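Brirnari Wildlife Park
Guest Education and Animal Care Liaison Group
Minutes of the meeting held August 13, 2018, Sturkach Room, Visitor Center

Chair: Birgit Kleinschmidt
Minutes: Mattes Fuchs
Also present: representatives from animal care, guest services, school programs, food service and grounds
Apologies: veterinary services (written report received)

The meeting opened at 9:10 a.m.

1. Minutes of the previous meeting

The minutes of the May meeting were approved with one correction. Under item 4, "otter pool" should read "otter holding area." The action on the parking lot signs was carried over. The other actions were closed.

2. Otter habitat

Animal care reported that the new filter is in and running. The old pump has been kept as a spare. Two of the underwater viewing panels have scratches on the guest side, and the glazing contractor has looked at them. Polishing can be done from the walkway and the pool does not need to be drained. The walkway would be closed for one morning.

Ms. Kleinschmidt asked that the closure not fall on a day with a school booking. School programs will send grounds a list of free mornings.
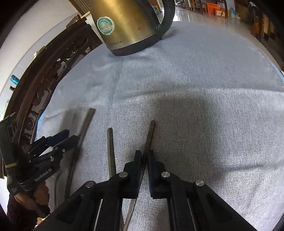

The second talk of the day at the otters was discussed. Keepers have been giving it at 2:30 p.m., which overlaps with the end of the bird demonstration, and guests arrive after the feeding has started. It was agreed to move the talk to 3:00 p.m. from the next printing of the park map. Until then the board at the entrance will be changed by hand.

Action: School programs to send list of free mornings to grounds.
Action: Guest services to change the entrance board.

3. School programs

A total of 769 students came on guided visits between the start of May and the end of the school year. Of these, 533 also took part in a classroom session. Teachers' comments were mostly good. The most common complaint was the wait for lunch tables, followed by the length of the walk from the bus area to the classroom.

The wetlands session for grades three to five will be rewritten over the winter. The present version depends on pond dipping and there is no good indoor substitute when it rains. Mr. Fuchs will circulate a first outline. Animal care offered shed skins, feathers and eggshells for a touch table, subject to a check of the permits for the feathers.

There was some discussion of whether to raise the limit on group size. Animal care was against it for the small mammal house, where noise is already a problem. The limit stays as it is.

Action: Mr. Fuchs to circulate outline.
Action: Animal care to check permits.

4. Overnight program

The Aidoo overnight program ran with 46 guests on its last date. Check-in was slow, and families were still carrying bags to the tents when the evening walk was due to leave. Check-in will open 30 minutes earlier next season. Food service can manage the earlier start if numbers are confirmed two days ahead.

One family asked for a refund after the night walk was shortened for lightning. Guest services offered day tickets, and these were accepted.

The group agreed that the walk should keep to the lower path. The upper path passes close to the crane enclosure, and the cranes were unsettled on both nights it was used.

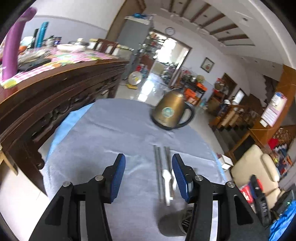

5. Conservation fund

The fund's grant to the Brovov turtle nesting project has been paid. The project has sent a short report and asked whether the park could host a talk. Members were in favor. An evening in the off season was preferred, with seating for 70 in the main classroom. Ms. Kleinschmidt will write back with possible dates.

The donation box by the gift shop is hard to see behind the postcard rack. Guest services will move the rack.

Action: Ms. Kleinschmidt to reply to Brovov.
Action: Guest services to move the postcard rack.

6. Veterinary report

The written report was noted. The older red panda remains on a changed diet and is gaining weight. Keepers were reminded to record leftovers at each feeding.

7. Other business

Grounds asked all departments to return radios to the charging rack at the end of each shift.

The meeting closed at 10:50 a.m. The date of the next meeting will be sent by email.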